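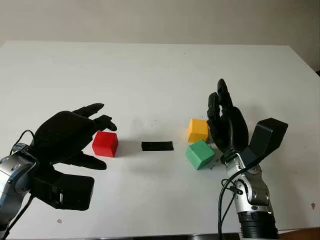
Slide 2: What goes on the table

Speaker notes, Remgate play and learning day, 18 September 2023

Start with the red block. Let people look at it for a bit before you talk.

Points to make:

One block on a plain white top is a full activity for a child who is new to sorting. At Nosholm we used to tip out the whole tub, all 307 pieces, and then wonder why the kids wandered off. Now we start with a single block and a strip to put it beside.

The colour does a lot of the work. Red on white is easy to find, even for a child with low vision. Dark things show up well too, like the flat black strip near the middle. Grey and cream pieces stay in the cupboard for the first few sessions.

Keep the top matte. Shiny tables throw the ceiling lights back at you. If yours is glossy, cover it with matte contact paper from the hardware shop. Ours has lasted since January.

Soft, even light. Pull the blind halfway if you get afternoon sun. A faint shadow is fine and helps show how tall the block is. A hard shadow gets picked at and grabbed.

Slide 3: The strip

Use the strip as the marker. The block starts on the left of it. The child moves it to the other side, or along the front, or up against the edge. Say the word as it moves: beside, behind, across.

Lay it side to side, same direction as the edge of the table. We tried it on an angle at Saludo and half the group spent the session straightening it.

Ask the room: what do you use for a marker at your centre? Take two or three answers and keep it moving.

Slide 4: Adding more

Go up to 3 blocks when the first one is easy. Leave it there for a fortnight. A second colour comes after that.

Budget question usually comes up here. A tub of 100 blocks is plenty for a room. Pruvar has a tub of 500 shared between rooms and most of it stays on the shelf.

Wipe the blocks down at the end of the day and let them air dry on a towel. Check the edges while you're at it and throw out anything chipped.

Handout is on the back table. Break after this slide, then storage.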